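The Man Who Measures Trails for a Living

Volker Eichhorn wants it known that the sign at the Fadach trailhead is wrong, and that he has written to them about it twice.

"It says 3 miles to the upper falls," he says, lacing his left boot for the second time. "It is 3 miles if you are a crow, and a crow with no interest in the view."

Eichhorn walks trails with a measuring wheel and writes down what he finds. He has done this for the Ververidis trail guides long enough to have worn out more wheels than he cares to discuss, and he agreed to talk to me on the condition that I walk while he did it. So on a gray October morning, at an hour when the parking lot held our two cars and a wet dog with no visible owner, we set off up the Fadach Gorge.

The gorge is not famous. It has one big waterfall, one small one, and a flat stretch in between where people stop and wonder if they've already seen the good part. The climb to the upper falls is 695 feet, most of it in the last mile, a fact the sign also leaves out.

"People get to the flat part, they eat their sandwich, and they go home happy," Eichhorn says. "I used to tell them they had another mile to go. They didn't thank me."

I ask if he has a favorite trail. He walks quite a long way before answering.

"No. I have trails where I've lost fewer hats."

His partner in all this is Makis Kourkoulas, who draws the maps. Kourkoulas hikes too, but in a different style. He caught up with us at the footbridge, having started half an hour later and, by his own account, taken a shortcut.

"There is no shortcut," Eichhorn said.

"It's not on the map," Kourkoulas agreed. "I draw the map."

The two of them met on a guided walk along the Bellov ridge, where the guide got them lost before lunch. Eichhorn wanted to go back the way they came. Kourkoulas wanted to follow the creek. They tell this story in turns, and they still don't agree on who was right, though both versions end in the same cow pasture.

The lower falls come up suddenly on the left, after a bend with a handrail. I had been told to expect noise and got plenty of it. Eichhorn stood with his back to the water and wrote a number in his notebook. Kourkoulas ate an apple and looked at a fern.

"You should put in that it's slippery," he told me.

I said I would. It's slippery.

Past the falls the path switches back through hemlocks and the talking thins out. Eichhorn has opinions on switchbacks – he likes them long – and on hikers who cut the corners, which I can't print in full. "They save eight seconds and ruin a hillside," is the part that's fit for families. He would also like people to stop stacking rocks. On dogs he is neutral. On speakers clipped to backpacks he stopped walking altogether, so that he could give the subject his full attention.
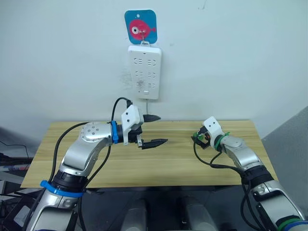

Photo: Makis Kourkoulas

The next guide covers the Wareo valley, and it's the first one they have argued about in print. Kourkoulas wanted to include the lakeshore loop, a paved mile with benches and a snack bar. Eichhorn held that a walk with a snack bar is an errand. They settled it by putting the loop in the book with two separate reviews, one signed by each of them. Hers and his, Kourkoulas calls it, to annoy Eichhorn, and it works.

"The loop is good for strollers, for grandparents, for a bad knee," Kourkoulas says. "I have a bad knee. I like a bench."

"There are nine benches," says Eichhorn, who did measure it in the end. "The longest gap is 170 yards. You could not get tired if you tried."

At the top we had the upper falls to ourselves. It's the smaller of the two and much the prettier, a thin white drop into a pool the color of strong tea, with a log across it that everyone is asked to stay off. The last 100 yards are all tree roots. I sat down on a rock. Eichhorn read his wheel, frowned, and read it again.

"Well?" said Kourkoulas.

"3.4."

"So you'll write to them."

Eichhorn was already looking for his pen.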